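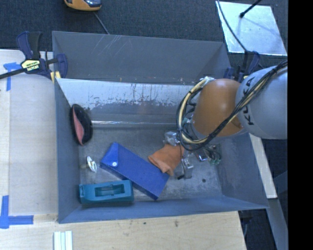

I've now put the Paquette two-finger and the Skurnville adaptive gripper through the same bin picking runs on our KUKA, and I can give some numbers to go with what was said on the list in January. Each gripper was given the same mixed set, emptied and reloaded by hand between runs. The flat, long things were the worst for both. A long blue case lying on the floor of a metal bin gives the fingers very little to get under, and if a bit of crumpled orange cloth is overlapping its edge the planner tends to treat the two as one object. I scored any double pick as a failure, even when both items ended up in the tote, so keep that in mind if you compare with your own results.

Totals first. The Paquette made 1,177 attempts and the Skurnville made 1,258. The difference is only down to time on the arm. I lost most of an afternoon with the Paquette to a connector that kept backing out. I haven't corrected for it and I've worked in rates.

Cloth: the Paquette was clearly better. The pads have more give in them and it will pinch a fold that the Skurnville slides off. The Skurnville only did well when the cloth was bunched up high enough to close on from both sides.

Blocks and anything with an opening through it: no real difference. Both will take a block across its width if there is clearance from the wall. With the block hard against the wall, both failed more often than they succeeded, and the usual cause was the outside finger touching the bin before the gripper was at depth.

Flat cases: Skurnville ahead, but neither is good. The thinner fingertip helps. I would not buy one over the other on this alone.

Small items under the gripper's own shadow: this is a camera problem. The overhead depth image is poor on bare metal, and our bin has lost enough of its paint that the sloped side comes back as holes or as points floating above the surface. I tried longer exposure and it made the bright patches worse. Shorter exposure with two captures merged was better, at a cost of around 10 per cent in cycle time.

Cabling takes more thought than either manual suggests. Leave a generous loop at the wrist and tie it well back, then run the wrist through its full range at low speed before you let the planner near it. I also took the last joint limits in a bit on both sides. We lose a few grasp angles in the corners and I can live with that.

On Gheorghița Mocanu's question:

> Has anyone run the Skurnville off the Britham controller
> without the vendor's box in between? We have it working
> for open and close but the position feedback lags, and
> by the time we see contact the arm has already started
> to lift. We are logging 2,048 samples per grasp and most
> of them are the same value repeated. Also, do you clamp
> your bin or let it float? Ours creeps toward the robot
> over a long run and the wall positions go off.

Yes, we run it direct. The repeated values are what you get when the logger polls faster than the gripper refreshes its register, so the extra samples aren't telling you anything. Drop the polling rate to match, and put the lift behind the gripper's own "motion complete" flag instead of the position reading. It adds a short pause to each pick. Our early lifts stopped once that was in.

We clamp the bin. Ordinary bar clamps at the corners are fine, but check that the handles are out of the way of the forearm when it reaches across, and add them to the collision model. After clamping, redo the wall positions even if nothing looks to have moved. Tape on the bench will show you a big shift but it won't show you a couple of millimetres.

Still to do is the Griltosdale three-finger, which is on loan to another group at the moment. If anybody has a fingertip drawing for it I'd be glad of a copy. I can send the per-item spreadsheet and the planner settings off-list to whoever wants them.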